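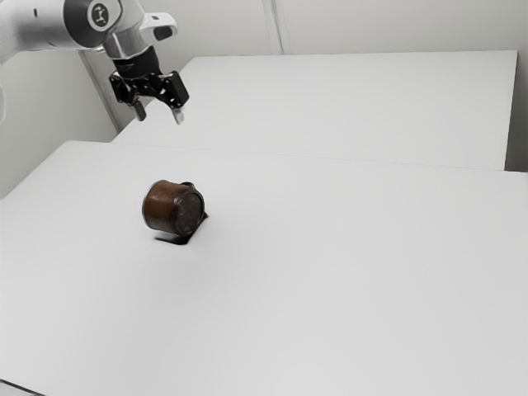 Brown pot on its side, simulated bench, arm high above the table.

Is a success rate from simulation worth reporting if the grasps are this easy?

Posted by fumuvum_refugee

I'm writing up a small comparison of two grasping policies and I've started arguing with my own results table, so I'd like someone else to argue with it instead.

The setup is an arm with a parallel-jaw gripper, a white table, and one object lying on its side. I run each policy for 1,000 episodes with the starting position of the object shuffled. Policy A (plain imitation, trained on our demos) and Policy B (same network, fine-tuned on its own failures) come out 5 points apart, with B ahead. My advisor is pleased. I was pleased too, until I noticed that both sets of runs used the same random seed for training, and that "success" in my script means the object's center is above a certain height at the last step. A pot thrown at the ceiling with good timing would count.

So, two things. Is 5 points a result? And what do people use for a success check that a reviewer won't laugh at?

I've put a close view further down the thread, next to the notes on the checker.

Nigel Catterall

With that many episodes per policy, 5 points is probably more than evaluation noise, depending on where the rates sit. Your trouble is the single training seed. You've measured two sets of weights very carefully and you'd like to say something about two methods. Train each method 10 times with different seeds, evaluate every one, and report the spread between seeds. If you can't afford 10, do 5 and say so in the text. Use the same list of starting poses for both methods so you can compare them pair by pair.

I did this for my own thesis and watched a lovely gap shrink to almost nothing. It was a quiet afternoon.

For the success check, height alone is no good, as you've guessed. Mine needs all of these to hold for a stretch of consecutive steps at the end of the episode:

Object above the height threshold.

Contact reported on both fingers.

Object speed relative to the gripper below a small limit.

The last one does most of the work. An object sailing past the fingers passes the height test every time. Save the camera view at the step where your script first says "success" and go through a batch by eye — dull work, but you'll learn more from it than from the table. 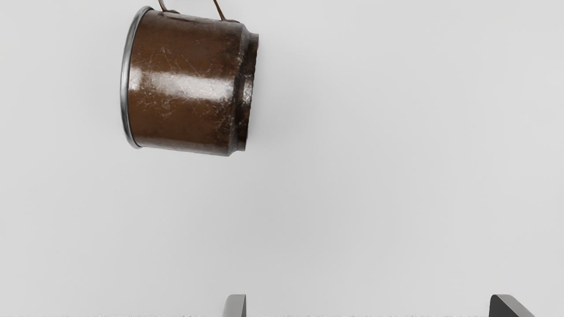 garen_b

just use the reward from the benchmark, everyone does. if it says 1 it's 1

Brarach

Please don't do what the post before mine says without reading the reward code first. I inherited a benchmark where the reward was the height check and a comment saying "fix later."

One addition to Nigel's list: vary the object. A single brown pot tells you how your policies feel about that pot. Even a few other shapes, held out from training, would make the comparison more believable. And report failures by type (missed, slipped, knocked away). If B's extra successes all come out of "slipped," you have something to write a paragraph about. We keep ours in a plain spreadsheet named Czerwiński, for reasons lost to time, and it has outlived two plotting libraries.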